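May, late evening

Rain since lunch and I stayed at my desk through all of it, which suited me fine. I had promised myself I would write something down every night this month and I have missed more nights than I've kept, so tonight gets extra.

The big news (big for me, anyway) is that the planner has stopped dithering. For a fortnight now Okinix has been finding two wrist poses that are almost equally good for a reach, and flipping between them each time it replans, so the arm shivers its way down towards the target like somebody feeling for a light switch in a strange hotel room. Helge kept telling me it was the controller gains and I kept telling him it wasn't, and we were both rather polite about it. This morning I finally plotted the cost of the chosen pose against the cost of the runner-up, and there they were, crossing over each other again and again, as plain as anything. So I added a small penalty for changing your mind. If the new pose isn't clearly better than the one you've already started on, stick with what you have. It came to 20 lines, most of them comments, and I felt so pleased that I went and made a proper pot of tea.

I ran the whole overnight set again with the change in, 108 starts on the valve table, all in simulation. Before, 61 of them got to the far handwheel without the planner switching partway. I won't write down the new number until Blandine has looked at my counting, as I've been caught out that way before and she was very kind about it, but it's a good deal better and I went about grinning all afternoon.

Eugénie rang from Sauerland around four. She is deep in the perception side and not enjoying the handwheels one bit - the spokes are thin, you can see the table through them, and the segmentation keeps wanting to give her a ring with a hole where the middle ought to be. She also says the shadows of the wheels get picked up as wheels now and then, which made us both laugh, though it won't be funny when the gripper tries to close on one. We talked about feeding the valve bodies in as a hint, given that a wheel should always be sitting over a valve, and she's going to try it before she touches the network again. I do like working with her. She thinks out loud and doesn't mind if you interrupt.

I left the scene paused on my second monitor while we talked, and it's still there now as I write, chain and red tag and all. 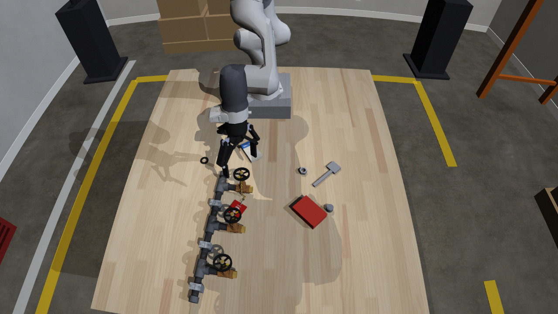

Does the arm need to replan at all once it has begun its reach? It does whenever the estimate of the target moves by more than the grasp can put up with, and the rest of the time it can carry on with the path it has. I put that at the top of the notes for Agathe, who takes over the test runs next and asked me exactly that at lunch.

Still to do: the collision margin round the tees is too fat, and the planner goes a long way round to be safe. I'd like to shrink it near the fingers only, and leave the forearm as cautious as it is. Benvinda thinks Clarley has an old distance-field tool that would do it, if anyone can get it to build. I'll have a go after breakfast.

Tea's cold. Bed.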